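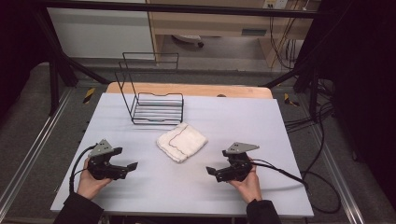
Zincombe Wire Dish Rack, Black: Household Equipment Review

Reviewed for the Bendeck Household Guide
Category: Kitchen storage and drying
Unit purchased at retail for 18 dollars

The Zincombe is a small open dish rack sold through general housewares stores and by mail from the Soltville warehouse. Bendeck receives regular inquiries from tenants, student residences and owners of vacation rentals about low-cost racks that take up little counter space. The Zincombe was selected for review in November on the basis of those inquiries.

Construction

The rack is made of thin black metal rods. The base is rectangular, with parallel slats running across it, and the front rod has a slight wave to it that forms a low lip. At the rear, two tall upright loops serve as a backrest for plates and as a convenient place to take hold of the rack when moving it. No assembly is required.

The reviewers found the joints on the purchased unit to be clean. One slat sat slightly higher than its neighbors, and a saucer placed over it rocked a little. A second unit bought as a check did not have this fault. The finish is smooth to the touch, although wire ends under the base should be inspected before the rack is placed on a soft wood counter.

Drainage

The Zincombe is sold without a tray, and the packaging does not make this clear. Water falls directly through the slats to the surface below. Households with a ridged drainboard will have no difficulty. On a flat counter or table, a towel or mat must be placed under the rack or kept close at hand. The review used a plain white kitchen towel with a dark stitched line near the edge, folded in a square. One towel was sufficient for a breakfast load. A full dinner load called for a second.

The rack may also be used to air the towel itself. The cloth can be laid across the top and left to hang in folds, which keeps it off the counter between uses. It should be removed before dishes are stacked.

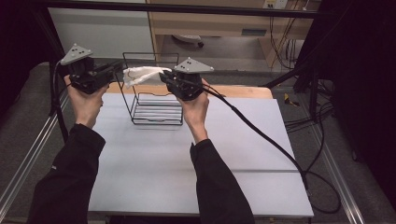 White kitchen cloth held above the wire rack.

Capacity and stability

Dinner plates stand well against the rear loops. Bowls are less satisfactory - they tend to slide forward until the lip stops them. Glasses may be set upside down on the slats, but stemware is not recommended. There is no separate holder for flatware, and small spoons can pass between the slats.

The rack remained steady when loaded evenly. With heavy plates at the back and nothing in front, it could be tipped by a light pull on the loops. Users should load the front first.

Cleaning

Wiping with warm water and dish soap is adequate. Hard-water marks show readily on the black finish and respond to diluted white vinegar. The wavy front rod collects residue on its underside and should be brushed weekly.

Comparison

The Escobedo rack, at 20 dollars, includes a plastic tray and a flatware cup. It is the more complete product, but it is wider and its tray must be emptied by hand. For counters with a built-in drainboard, the Zincombe is the better purchase.

Rating: Recommended with reservations
Suitable for: one or two persons, small kitchens, rental units
Not suitable for: large households, stemware
Included: rack only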